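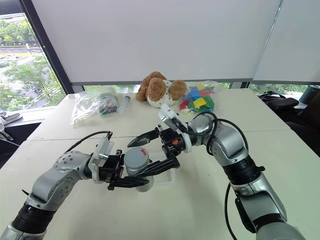 Section 2: Setting up your Bemwood countertop water filter

Welcome, and thank you for choosing a Bemwood. We know most people would love to skip straight to the first glass (we would too!), but a little patience at this stage will give you much nicer water for months to come, so put the kettle on and we'll go through it together.

Before you start, check that the number printed on your cartridge wrapper is 2508. Cartridges marked 2074 belong to the older Atmont jug and won't seat properly in the Bemwood, even though they look very much alike.

1. Wash the jug, the lid and the drip tray in warm water with a mild dish soap, then rinse them well. The colour of the seal may fade a little over the years, and that's quite normal.

2. Take the cartridge out of its wrapper and soak it in cold tap water until the bubbles stop. Give it a gentle swish now and then.

3. Lower the cartridge into its seat and turn it clockwise until you feel it click.

4. Fill the jug to the line with cold water and let it drain right through. Do this twice and pour both lots away — your pot plants will be glad of them.

5. Fill once more, and enjoy.

Note: A few black specks in the first fill are only carbon dust from the cartridge. If they're still turning up after the third fill, take the cartridge out and rinse it again.

Caution: Never pour hot water into the jug. Anything above 80 °C may warp the cartridge seat, and warping isn't covered by the Fisteveck warranty.

Caution: If your local council has issued a boil-water notice, boil the water first and let it cool completely before filtering.

Replacement cartridges are sold singly or in packs of 2. For cleaning the spout, turn to Section 3.

Guide revised 5/24/25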